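Workshop notebook, Friday, late afternoon

Kettle on, rain on the skylight, and I want to get this down before the weekend wipes it out of my head. The subject is still the Trivangate clock, or more exactly its bellows, which have taken up far more of August than I ever meant to give them.

For anyone picking this up cold: it's a cuckoo clock, a big one, with two lift-top bellows and a pair of wooden pipes. When it came in, the high note was fair and the low note was a sort of sigh. I recovered both bellows last week with the thin white kid from Bodnár, and I was rather pleased with myself until I hung the movement on the test stand and heard the same sigh again, a bit louder if anything.

So this morning I went back to the beginning and did what I should have done first, which was to take the low pipe off and blow it gently by mouth. Lovely note! Round and sweet, a touch flat of the high one, just as you'd want. The pipe was never the trouble, then. I held the bellows up to my cheek and worked the lid, and there was a thread of air coming from the hinge end, where I'd folded the leather too tightly round the corner and it had lifted from the wood.

Pictures next. 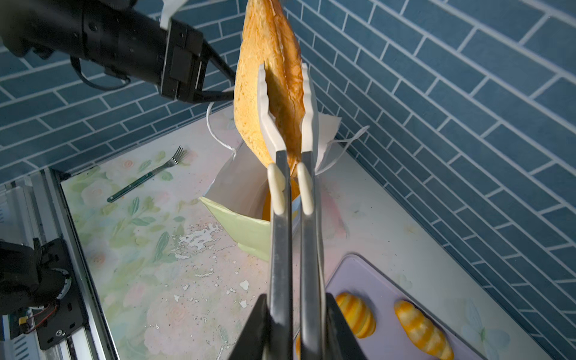
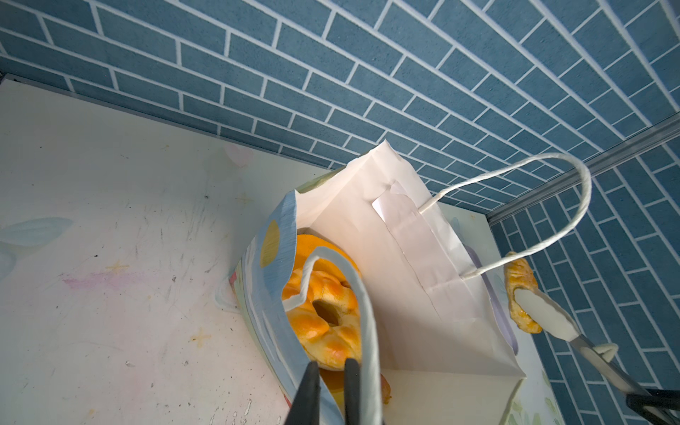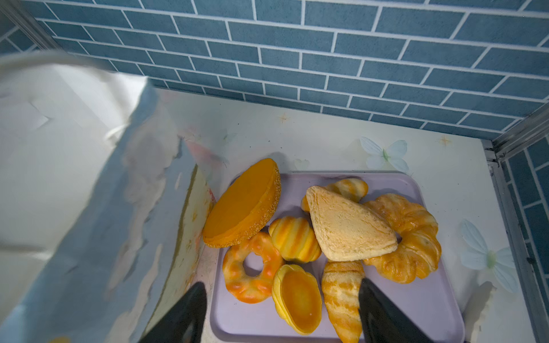
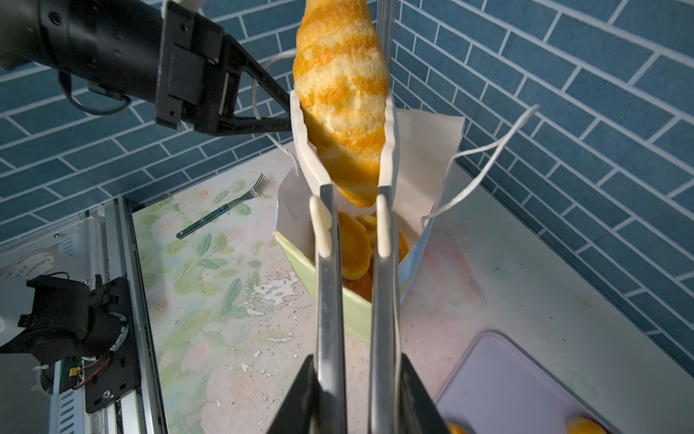
I took the leather off that one corner only, softening the glue with a damp rag and a warm knife, and I'm glad I used hide glue and didn't give in to the white stuff on the shelf. It came away clean. The new patch is cut a little fuller, with the corner nicked and pared thin so that it lies flat when the lid closes. Please, whoever does the next pair, pare the corners before gluing! It's five minutes with a sharp blade and I skipped it out of plain impatience.

Measurements for the card: low pipe 188 mm, high pipe 162 mm, both outside length with the caps on. The lift wires are original, I think, though the lower one has been bent and straightened at least once and I'd rather not do it again. Lid travel on the low side is 5 mm less than on the high side. I don't know yet whether that's how it was made or whether somebody has shortened the wire, and I'd be grateful for an opinion from anyone who has had a Barau movement apart, as the layout looks very like theirs to me.

The case is waiting its turn. Two leaves are missing from the top carving and there's a old repair on the left bracket in what I take to be car body filler, painted brown – quite neatly, to be fair. The number stamped inside the back door is 1,507, which I've written on the job card as well. Limewood for the new leaves is on order from Nellby and I'm not going to start sketching them until it's here, or I'll be at it all Sunday.

Left on the bench tonight: low bellows under a light weight with waxed paper beneath, high bellows on the stand, pipes in the green box. Please don't move the weight. Still to do are the gong, which buzzes against its block, and the chain on the strike side, which has one opened link near the hook.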